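4.2 Planning the equipment buy

We did the budget in simulation first. Nothing was ordered until a cell layout had run in the Plunby room model, one layout per quote. Hernell quoted a two-arm unit, Srisuk quoted single arms on separate stands. Both with parallel two-finger grippers, both inside the August ceiling. Spare fingers not included in either, so we priced 8 sets on top. 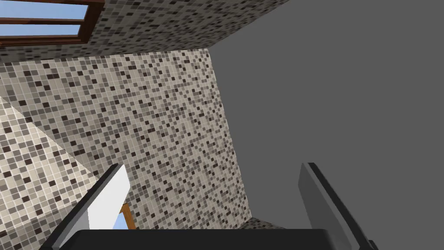 Lead time was the bigger problem. Arms 5 weeks, controllers longer, and the controller line kept moving between capital and consumables depending on who filled in the form. We put it under capital and left it there. Maintenence cover is a separate line (Table 3).

Gripper choice came down to opening width. A wide stroke costs more per unit and the force rating drops, but the test list has long tapered items and a narrow stroke would rule those out. Checked clearance in sim per item, then wrote the spec. Grultine was asked for a wider option as well, priced too high for 2 arms.

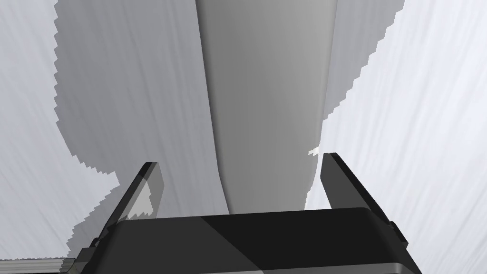

Simulation hours also go in the budget. We logged 213 hours on the shared machine before the first purchase request, charged at the internal rate. Cheaper than returning an arm. Some of those hours were reruns after the room model was updated, so the next group should plan for less.

Floor space: the two-arm unit needs clear floor in front and room to turn. The furniture in the model stays where it is, moving it was not costed. Reach to the cabinet top was teh deciding item for us, and it favored Hernell. Deposit paid on that basis, up to a third of the unit price.
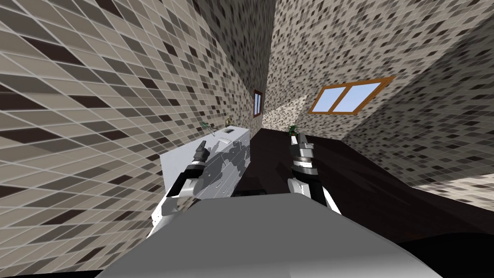 Figure 4. Two-arm layout in the simulated room, seen from above the robot body. Cabinet at left.

Related items
Cost sheets for shared robot cells
Gripper stroke and price: a short survey
Simulation hours as a budget line
Plunby room model, release notes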